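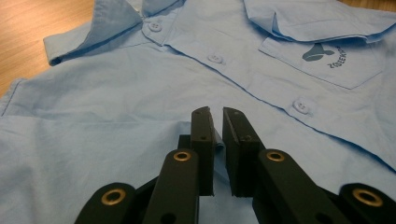
Face up, buttons done, pocket on top. Most folding methods start like this.

Does the four-fold shirt deserve a place in your week?

Last updated: May

Every spring somebody forwards me a folding method that is going to change my closet. This year it was the four-fold, which Szu-yu Mok teaches at the Olilbridge mending evenings and which has picked up a small following among people I otherwise trust. The promise is a shirt that goes into a drawer flat and comes out ready to wear. I have my doubts.

The method goes like this. Fasten the buttons. Lay the shirt on its front, fold one side in toward the middle with the sleeve doubled back along it, do the same with the other side, bring the tail up a third of the way, then fold up to the collar. Four folds, if you don't count the sleeves. I count the sleeves.

Szu-yu says to smooth the cloth with your palms before the first fold and after each one. Fine, but cotton has its own ideas. A shirt that goes into this with wrinkles will come out with wrinkles in a smaller space, and no amount of patting replaces an iron. Howard Hollis, who has folded his shirts over a chair back for as long as I've known him, tried it for two weeks and says he saw no difference by lunchtime.

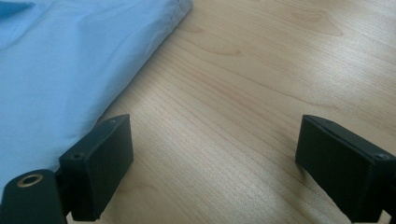 What you need more than a method

Table space. I'd say this is where most of us go wrong. Folding on a bed is miserable, as the mattress gives and the edges wander. A plain, flat tabletop with bare wood left over beside the shirt makes any method look better, including the one your mother used. Clear it first and wipe it down. Pale cotton picks up every crumb.

Yi-chun Tseng wanted me to mention folding boards. She has a Sillberg and likes it. I borrowed it, and the shirts did come out matching, but the thing is one more object to store, and storage was supposed to be the problem.

As for the claim that you can get a shirt done in 60 seconds, maybe you can. My first one took about 3 minutes and I had to start over when the tail slid out.

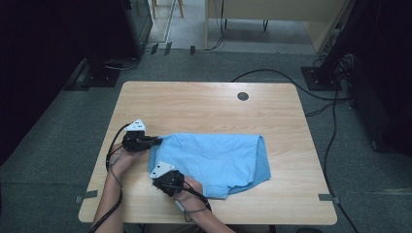 Light blue shirt, still crumpled, on the pale wood table.

My advice is to try it on work shirts only and skip it for anything you already hang. T-shirts don't need it. Linen will ignore you.

Szu-yu is at Olilbridge again next month with Chun-yin Leung, and they'll show the long-sleeve version. Bring a shirt of your own. I'll be there with the one I couldn't get right.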